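About Sirken Music School

Sirken is a community music school with a focus on gospel, soul and choral singing. We teach voice, piano, organ, bass and drums to students from age seven up. There is no audition to get in, and you do not have to belong to a church.

The school began as a Saturday rehearsal group in the back hall on Gallagher Street. Singers from several choirs wanted a place to learn their parts properly before service, and the group grew from there. We now have 133 students enrolled and 14 teachers on staff, most of them working musicians who still play out on weekends.

Lessons are 45 minutes, one on one. Every student is also placed in an ensemble from the first term, beginners included. Singers start in the Open Choir, which learns by ear. Students who want to read music can take the theory class at no extra charge, and those preparing for college auditions are asked to take it.

Our main performing group is the Drilolau Singers, a mixed choir of 70 voices. They sing two concerts a year with a live band and are available for weddings, funerals and civic events. The choir has made one record, "Plukora," with songs written and arranged by students and staff. Copies are for sale at the front desk.
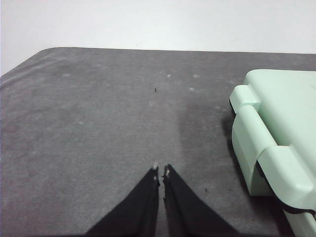
Concerts take place in the main hall, which seats 500. The hall has its own organ and a small recording room off the left side of the stage. Outside groups can rent either one when classes are not in session – please call the office for rates.

Tuition is billed by the term. Families who need help with the cost can fill out a short form, and we keep those requests private. Instruments can be borrowed for practice at home, apart from the organ and the full drum kits.

New students may join at the start of any term. Registration for the fall opens in August and classes begin in September. The office is open until 6 p.m. on teaching days.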